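Speaker notes – "Show it once, pay for it forever"
Skellgate users' meeting, 1 February 2018
Slot is 41 minutes including questions. Leave room for questions, they will be grumpy ones.

## Opening (no slide)

- Don't thank everybody. Start with the claim.
- The claim, as it gets made in sales decks: you no longer have to program a robot, you show it. Take it by the wrist, or drive it from a headset, do the job a few times, and the software works out the rest.
- I've spent a good part of the last two years on projects that started from that sentence. I don't think it's a lie. I think it leaves out most of the bill.
- Ask for hands: who has taught a task by moving the arm yourself? Who has done it by remote? Who still runs that program today? (Expect the hands to go down. If they don't, say so and move on.)

## Two kinds of showing

- By hand. You lean on the arm, it goes slack, you push it where you want it. Good for one arm and a short path. Bad for two arms, unless you have someone else's elbows to borrow.
- By hand, continued: your own body is in the way the entire time. The robot's sensors record a job with a person standing in it. Then you take the person out and expect the job to look the same.
- By remote. You stand somewhere else, you hold controllers, the arms follow. Nobody in the robot's view. Two arms at once. This is where the money is going.
- By remote, in simulation. Same controllers, no real robot. Nothing breaks, you reset with a button. This is what the Rutar trial used, and it's what I'll spend most of the time on.

## The door

- Bring up the first slide and let people look at it before talking.
- Rutar is a simulated set of rooms. The operator gets a view down over the robot's own body, with both grippers out in front. The job on the list was simply "door."
- Say what the word covers. Where does the gripper touch? Which side do you come from? How far is open? When are you done? An operator answers all of that without thinking, and the recording keeps the answers without keeping the reasons.
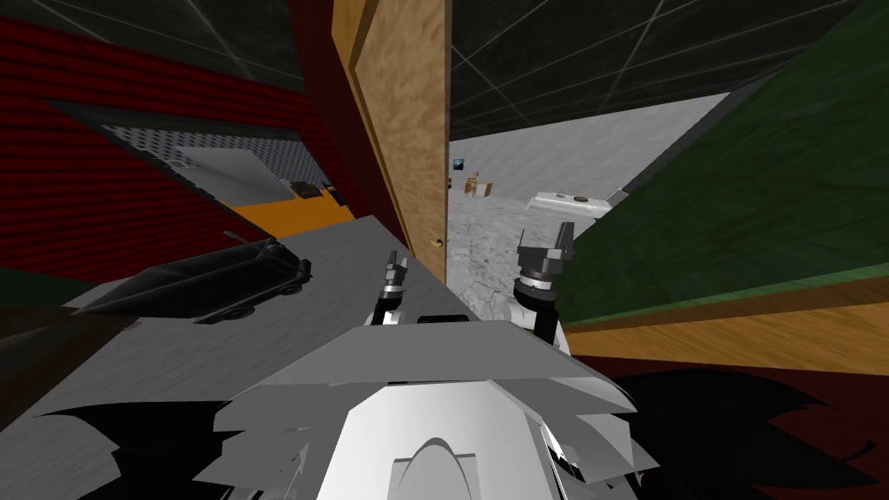 Bepari, reading a draft of these notes, objected that the reasons don't matter, that with enough recordings the machine will find whatever is common to them and drop the rest, and that I was asking for an explanation where a result would do.

- Give that objection a fair hearing. It's the best one there is.
- My answer: what's common to the recordings includes the operator's bad habits. If one person does all the showing, the habits are the most consistent thing in the data.
- In the Rutar trial one operator always paused before contact. Every time. The trained version paused too, and for longer. It had learned hesitation very well.
- A second operator was brought in to fix this. Now we had two styles, and the arm would start in one and finish in the other.

## What the operator can and can't feel

- Slow down here, this is the part people skip.
- Through a controller you get position. You don't get weight, or the small give of a latch, or the drag of a hinge. You look, and you guess.
- So people who are good at remote work become good at looking. They nudge, wait, look, nudge again. That's a sensible way to cope with a missing sense. It's a poor thing to hand to a robot that could have had a force sensor.
- In simulation it's worse, as contact is only as good as the physics behind it. I've seen grippers sink into things. I've seen a light touch send a chair across a room.
- The vendor line is that haptics will sort this out. Maybe. I heard that last June too, from the same stand, with the same gloves.

## View from the shoulders up

- Second slide. Same job, same rooms. Leave it up through this whole section.
- The point is the viewpoint. The operator is looking past the robot's body to see what the hands are doing, and a tall panel takes up much of the view.

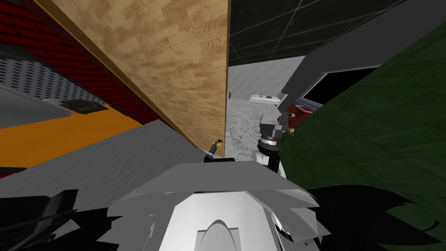 - Operators deal with this by moving their heads, or by moving the base a little and trying again. Watch the recordings and a good share of the effort goes into seeing. The part that counts as the task is short.
- Should those movements be kept in the training data? Vultivness keeps them, on the grounds that looking is part of the skill. The Rutar people cut them. I've argued for both and been unhappy with both.
- If you keep them, you get a robot that fidgets. If you cut them, it starts each reach from a place it has no idea how to get to.
- Don't promise the audience an answer. I don't have one.

## Costs, plainly

- The trial had 3 operators and ran for 6 weeks. The first week and a half went on learning the controls. No useful recordings came out of it.
- Somebody then has to watch all of it and throw out the bad ones. There was no line in the budget for that.
- A decent programmer with a teach pendant would have had a fixed door opening in an afternoon. One door, in one spot, granted. Ask people how many of their doors move.
- Where I'd still use showing: jobs where the objects change from one run to the next and no one can write down the rule. Cloth. Mixed bins. Cables, perhaps.

## What to ask a vendor

- Who did the showing, and how many of them were there?
- What was thrown away, and who decided?
- Can I see the failures? All of them, uncut.
- What happens when I move the table by a hand's width?
- If they play a video, ask for it at normal speed.

## If time runs short

- Drop the costs section, keep the vendor questions.
- If someone asks whether I'd run the trial again: yes, with half the tasks and a person paid to do the sorting.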